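The Slow Physics of a Wet Shirt

Drying laundry indoors is a moisture problem, a furniture problem and a building problem, in that order.

October 2, 2019

A cotton T-shirt that leaves a washing machine is mostly a water storage device. The fiber absorbs water into its walls, the yarn holds water between its fibers, and the knit holds more in the spaces between the yarns. Each of these gives up its water at a different rate. Most advice on drying clothes treats the three as one.

The test room at Postma, a maker of drying racks and laundry fittings in Idville, has worked on this for long enough to have stopped arguing about the first part of the curve. A garment hung in still air at 68 degrees dries at an almost constant rate for the first stretch. The surface stays wet because capillary action keeps feeding it from inside the cloth. During this period the fabric hardly matters. What matters is the area exposed to the air, the speed of the air across it, and how much water the air already carries.

Then the surface starts to run short. Dry patches appear, usually at the shoulders, and the rate drops. From there the cloth sets the pace, and moving more air across it does less and less.

Liesbeth Martens, who runs the room, divides the problem accordingly. The first period belongs to the rack and the room. The second belongs to the garment. A rack maker can do a lot about the first and only a little about the second, and the little comes down to how many layers touch each other.

The bar against the hanger

A cloth folded over a bar has two hanging panels and one contact line. Along that line the fabric is pressed against a surface that doesn't breathe. The two panels face each other across a gap the width of the bar, and the air between them becomes humid and stays there. With a thin bar the panels cling together and the gap disappears. 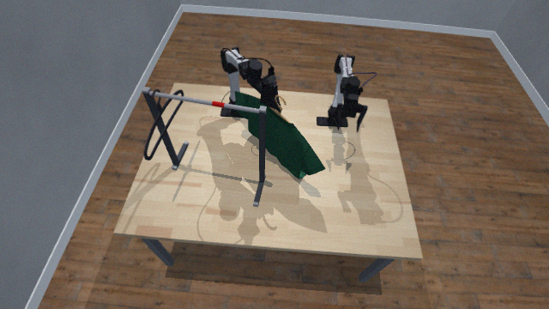
Dark green cloth draped over a long horizontal bar.

The bar is still the most common answer, for good reasons. It is cheap, it holds anything from a sock to a sheet, and it takes no time to load. Its drawback is the lower hem of whatever hangs on it. Gravity moves water down the cloth until capillary forces balance it, so the hems stay wet longest, and a folded shirt has its thickest seams at those same hems.

A hanger keeps the body of the shirt open as a tube. The inside panels are separated at the top by the width of the shoulders, and air can enter at the bottom and leave at the neck. In still air this produces a weak downward draft, because evaporation cools the air in the tube and cool air sinks. The draft is too slow to feel on the hand. It shows up on a smoke test, and it shows up in the drying curve.

Postma used one garment for the whole comparison: a plain cotton T-shirt with a dry weight of 163 grams, washed and spun at 1000 rpm before each run. It was hung in 4 ways: folded over a bar at the waist, folded over a bar at the armpits, pinned by the hem, and placed on a hanger. The hanger came first. Pinning by the hem came second by a small margin, and it left the heavy collar rib at the bottom, where the water ends up. The waist fold came last.

The order surprised no one in the room. The size of the gap between bar and hanger did, until the runs were repeated with a fan. With moving air the gap narrowed sharply, and the two bar positions could no longer be told apart. 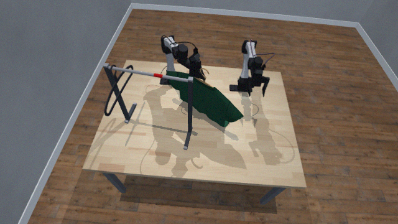 Reading time: 4 minutes

Spin first

The cheapest way to remove water from cloth is to throw it out mechanically. Evaporating a kilogram of water at room temperature takes 0.68 kilowatt-hours, and the laws governing that figure are not open to negotiation. Removing the same kilogram in a spin cycle takes a very small fraction of it.

Take a small load with a dry weight of 2000 grams. If the spin leaves it holding 60 percent of its own weight in water, the room has to accept 1200 grams of vapor. If a faster spin brings the figure down to 50 percent, the room accepts 1000 grams. The difference is one glass of water, removed in the last few minutes of the cycle.

There is a limit. Spinning clears the water between the yarns easily and the water between the fibers with more difficulty. It does nothing useful to the water inside the fiber walls. Past a certain speed the remaining gains are small and the creases are set harder. Knitted garments tolerate this well. Woven shirts don't, and anyone who irons will have an opinion about where the line falls.

Where the vapor goes

Heat for evaporation has to come from somewhere, and indoors it comes from the room. The cloth cools below air temperature, draws heat from its surroundings, and settles at a balance point. Damp laundry feels cold for this reason even after hours in a heated room. Whoever pays for the heating pays for the drying.

The vapor itself is the larger concern. A cubic meter of air at 68 degrees can hold a little over 17 grams of water before it is saturated, and in a lived-in room it already holds half of that. A closed bedroom of ordinary size reaches uncomfortable humidity long before a full load is dry. The drying rate falls as humidity climbs, so the load stays damp longer, and the cold corners of the room begin to collect what the air can't keep.

The apartments at Skunerdale, a housing block finished in March of last year, were planned with this in mind. Each unit has a drying alcove next to the bathroom with its own extract grille, set high on the wall opposite the rail. Supply air comes in under the door, crosses the laundry from below, and leaves near the ceiling. The extract runs on a humidity sensor made by Prellitz, set to start when the alcove is noticeably damper than the corridor outside it. An earlier version switched at a fixed level and ran all day in wet weather without result.

The alcoves have one fault that residents found in the first weeks. The rail is too close to the back wall. A shirt on a hanger is wider than the planners allowed for, so one shoulder touches the plaster and the contact patch dries last. Some residents hang everything at an angle. The next building in the same series will have the rail moved forward by the depth of a hand. 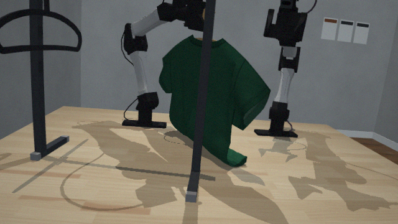 Roos Wuyts thinks the alcove is the wrong lesson to take from all this. A dedicated space gets used for storage within a year, she argues, and then the rack comes back to the bedroom "with the door closed, the window closed and the radiator turned up." She would spend the same money on better background ventilation in every room and let people dry clothes wherever they like.

The numbers give her partial support. Steady, low-rate ventilation removes as much vapor over a night as a strong fan does in a few hours, and it doesn't depend on anyone remembering a door. It does less for the speed of drying, since the air across the cloth barely moves. The question is whether a household cares more about dry walls or about a dry uniform by seven in the morning.

Both views agree on the radiator. Cloth laid directly on it dries fast on one side and insulates the heat source from the room. The vapor is released quickly, in one place, often under a window. Moving the rack an arm's length away costs some drying time and gives back most of the heating.

Spacing is the other point of agreement. Garments hung closer together than the width of a fist behave as a single thick garment. Taking a third of the load off a crowded rack and drying it later usually finishes the whole load sooner.
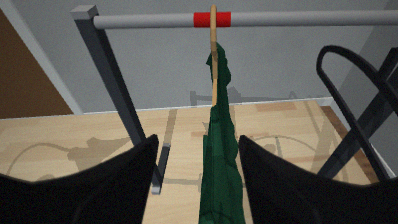 Knowing when to stop

Cotton is never fully dry in use. Left in a normal room it settles at a moisture content of 7 or 8 percent of its dry weight and exchanges water with the air from then on. Drying below that level is wasted, as the cloth takes the water back within the hour, and overdried cotton feels harsh until it does.

The hand is a poor judge of the end point. Skin senses temperature more readily than moisture, so a shirt in a cool room feels damp when it is ready, and one near a heater feels ready when the seams are still wet. Weighing is reliable but tedious. Martens checks the collar rib and the underarm seams between two fingers and ignores the rest, on the grounds that the single-layer panels were finished long before.

Polyester behaves differently at this stage. Its fibers absorb almost nothing, so nearly all the water sits between them, and the second, slow period of drying is short. Blends fall in between according to their cotton share. A rack loaded with both will have its synthetics ready first, and removing them early opens space around the cotton at the point where its surfaces can still use the air.

Postma's current work is on the hems. The trial pieces are small clips that hold the lower edge of a garment open, so that front and back never meet. The clips work on the test shirt. On anything with a side vent they fall off, and the room is now on its third spring.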